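4. Recording demonstrations

4.1 Before you start

You should arrive at this section with the arm bolted down, the overhead camera focused, and the zeroing routine from Section 3 finished without red text. If there was red text, go back. The recorder will let you carry on regardless, and it will save every episode with a cheerful green check mark, and you will find out in training.

Recording takes two people. One drives the arm (the operator) and one resets the table and runs the recorder (the desk). It can be done by one person. Thaís Aguiar did the first 85 episodes of the kitchen set that way and has asked that the practice not be named after her.

You will need:

The props tub for the task set you are recording
The task cards for the same set
The layout sheet, current revision
A dry cloth
Something to sit on that does not roll

4.2 Laying out the table

1. Wipe the tabletop. Crumbs from the snack shelf look exactly like a new object category to the model, and it is a quick study.

2. Take the kitchen props out of their tub. Take them all out, including the ones the first task card doesn't mention. The model has to learn what to ignore as well as what to pick up.

3. Place the large items first. The toaster oven goes where the layout sheet has it and stays there for the whole session. Its cord stays unplugged and tucked behind.

4. Place the small items by hand, according to the placement line on the task card. "Loose" means anywhere the arm can reach. "On plate" means on the plate. People have found room for interpretation in this and should stop.

5. Check the overhead view on the desk monitor before the operator picks up the controller. Every object named on the card must be visible from above, or at least enough of it that a stranger could tell you what it is.

6. Press Capture Layout. The recorder stores one still per episode and uses it to sort the set later on. 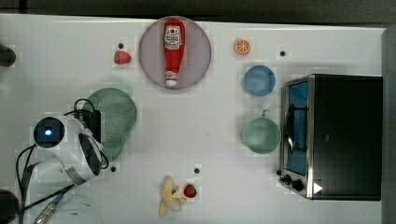 Leave the layout alone once it has been captured. If a prop rolls, or a sleeve catches the bottle, press Discard Layout and go back to step 4. Straightening things up after the capture gives you a still that disagrees with the first second of the episode, and the checker in Section 5 will reject the pair without telling you which half it disliked.

Note: Random placement is harder than it sounds. Left alone, most people produce a tidy still life with the fruit facing the camera. If your last ten layouts look like a catalog, use the Shuffle button, which gives you a position for each item and has no taste whatsoever.

4.3 Choosing a task card

Cards for the kitchen set are written as short commands, the way somebody might say them across a room. A few from the current deck:

Put the strawberry in the bowl.
Move the ketchup bottle off the plate.
Put the orange slice on the plate.
Put the banana in the colander.
Move the mug away from the bowl.

1. Draw the top card. Don't fish for an easy one.

2. The desk reads it aloud and types the card number into the Task field.

3. If the card names an object and there are two of them on the table, either one will do unless the card says otherwise. The operator decides before the episode starts and tells the desk, who enters it under Target. Changing your mind halfway is covered in 4.5.

4. If the card is already true (the bottle is already off the plate, say), put the card at the bottom of the deck and draw again. Do not record the arm sitting still and call it a success. We have 571 episodes in the old Pelton set that begin with the job already done, and the model trained on them developed a calm, managerial style.

4.4 Recording an episode

1. Operator: move the arm to the start pose. Within the box shown on the monitor is good enough, and a little variation is welcome.

2. Desk: hands off the table and out of the overhead view. Elbows count as hands.

3. Desk: press Record and wait for the tone. There is a short delay between the button and the tone. Motion made during the delay is lost.

4. Operator: do the task at a steady pace. Go straight to the object, grip it, lift clear of its neighbors, travel, lower, let go, back off.

5. Operator: say "done" when the arm is clear.

6. Desk: press Stop, then mark the episode Good, Recovered or Failed.

7. Save. Reset the table. Draw again.

CAUTION: The arm does not know where your fingers are. Never reach in to nudge a prop while the Record light is on, even when it would obviously help. If the arm is pushing against the tabletop or against the toaster oven, release the controller first and press the red stop second. Pulling on the arm by hand while it is powered will move it a little and annoy the shoulder joint a lot.

CAUTION: Keep an eye on the cables when the arm travels toward the base. If a loop tightens, end the episode. A connector costs more than a strawberry.

4.5 What counts as good

Good means the task was finished on the first try with no help. It does not have to be pretty. A bowl that got bumped on the way past and stayed upright is still a good episode.

Recovered means something went wrong and the operator fixed it with the arm: a missed grip, a dropped banana, a second approach. These are worth having. A model that has only seen perfect grips has no idea what to do after a bad one, and will generally close its gripper on air and carry the air to the bowl with great care. Aim for one recovered episode in every ten, but let them happen on their own. Staged fumbles are easy to spot, and the acting is poor.

Failed means the task wasn't finished, or was finished with a human hand. Save these too. They go to a separate folder and are used for the success detector.

If the operator switches targets midway, mark the episode Failed and write "switched" in the comment box. Do not go back and edit the Target field to match what happened. This was common practice at Stistside until April and it took us most of the summer to dig out.

4.6 Pace, breaks and swapping seats

An operator gets worse well before noticing it. Swap seats every 30 episodes, or sooner if the desk has started sighing. Each operator logs in under their own name, and the recorder stores the name with the episode so that no one person's habits take over the set. Elsa Salminen approaches everything from the left. So, for several weeks, did the model.

Daily targets are posted on the Wendiron board. They are targets. An afternoon of hurried episodes has to be reviewed by somebody, and the review list is drawn from the people who recorded them.

4.7 Common problems

The tone doesn't sound. Check the desk speaker, then check that the previous episode has finished saving. Long episodes take a while.

The overhead view is washed out. Somebody has opened the blinds. The white tabletop is unforgiving about this. Close them, recapture the layout and note the time in the log.

The arm view and the overhead view are out of step. Restart the recorder, not the arm. Episodes recorded since the last good sync check have to be thrown away, so run the check at every seat swap.

The gripper keeps dropping the same prop. Wipe the prop and the finger pads. If it goes on, try a different grip height for a few episodes before you report a fault.

The recorder says the disk is full. It is. Run the upload to Rashidi, wait for the confirmation, and only then clear the local folder. Those two buttons are next to each other, and we have asked for them to be moved.

4.8 End of session

1. Save or discard the open episode. The recorder will not close with one pending.

2. Move the arm to its rest pose and power it down.

3. Compare the episode total on the screen with the total in the paper log. If they differ, write down both. Please don't make them agree.

4. Start the upload and leave the machine on.

5. Put the props back in their tub. Anything damaged goes in the tray by the door with a note.

Kitchen set status as of 21 Sep 2022: 1,606 episodes saved, of which 773 have passed the checker. The rest are waiting their turn, or waiting for someone to admit to them.

Continue to Section 5, Checking and trimming episodes.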